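Processor Fitting and Replacement: Frequently Asked Questions
Pondville Computer Reuse Service 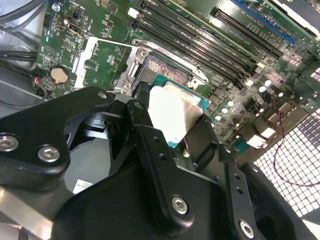
The questions on this page are those most often put to the Service by schools, charities and private owners who wish to have a processor fitted, exchanged or removed. They apply to desktop computers only. Enquiries concerning laptops should be directed to the front desk, as different terms apply.

Last reviewed: Jan 23, 2026

GENERAL

Which computers are accepted for processor work?

The Service accepts desktop computers in which the processor sits in a socket and can be lifted out. Machines in which the processor is soldered to the motherboard cannot be upgraded in this way and will be returned to the owner. The make and model of the motherboard should be entered on the booking form. Where the owner does not know the model, the form may be left blank at that point and the board will be identified on arrival.

May I supply my own processor?

Yes. The processor must be handed over in its original plastic tray or in another rigid case which holds it by the edges. Processors wrapped in tissue, kitchen foil or bubble wrap will be inspected before the booking is confirmed, and may be refused.

How do I know whether a processor will fit my motherboard?

Two conditions must be met. The socket on the board must be of the type for which the processor was made, and the firmware of the board must recognise that processor. A processor may sit correctly in the socket and still fail to start the computer if the firmware is too old. The Service checks both points against the board manufacturer's published list before any work begins. Owners are advised not to buy a processor until this check has been completed.

Does the whole motherboard need to come out of the case?

In most cases it does not. The processor can normally be exchanged with the board in place, provided that the cooler can be released from above. Certain larger coolers are held by a plate behind the board, and in some older cases this plate cannot be reached without removing the board. A supplementary charge applies to such work and will be notified in advance.

HANDLING AND FITTING

Why is so much care taken over the socket?

On many boards the contacts are in the socket itself, in the form of very fine pins set close together. A bent pin may prevent the computer from starting, or may cause a fault that appears only later, such as a memory slot which is no longer detected. The pins must not be touched, brushed or wiped with a cloth.

In what way should a processor be lowered into the socket?

The processor is held by its edges and aligned with the notches or the corner marking before it is lowered. It should be set down level and released. It must not be slid across the contacts, and no pressure should be applied to it by hand. The retention frame is closed only when the processor is seen to lie flat.

Closing the lever requires some force. Is this normal?

Yes, on many types of socket. The lever should nevertheless move steadily. If it stops part of the way, open the frame again and check the position of the processor.

Is thermal paste included?

Fresh paste is included in the fitting charge. Old paste is removed from both the cooler and the metal lid of the processor. Owners who prefer a particular paste may supply an unopened tube.

Should I remove the plastic socket cover before bringing in a new board?

No. Please leave the cover in place. It should also be kept afterwards, as many retailers will not accept a returned board without it.

CHARGES AND BOOKING

Are bent pins repaired?

The Service will attempt to straighten a small number of bent pins at the owner's written request. No guarantee can be given. Broken pins are not repaired.

How long will the work take?

A bench appointment lasts 30 minutes for a straightforward exchange. Computers requiring a firmware update or removal of the board are kept overnight.

How should the computer be delivered?

Please bring the main unit only. Keyboards, monitors and power leads are not required and cannot be stored. Large graphics cards should be taken out and carried separately if the computer is to travel by car or courier.

Will my files be affected?

Exchanging a processor does not alter the contents of the drive. However, a computer with an encrypted drive may ask for its recovery key when it is next started. Owners must have this key to hand and should make a backup before the appointment.

What happens to the old processor?

It is returned to the owner in a rigid case unless the donation box on the booking form has been ticked. Donated processors are tested and used in computers supplied to local schools.

What if the computer does not start after collection?

Please contact the Service within 30 days and quote the booking number. The computer should not be opened in the meantime.

To whom should a complaint be addressed?

Complaints should be made in writing to Isla Tapsell, Service Manager, at the Pondville address given on the booking form.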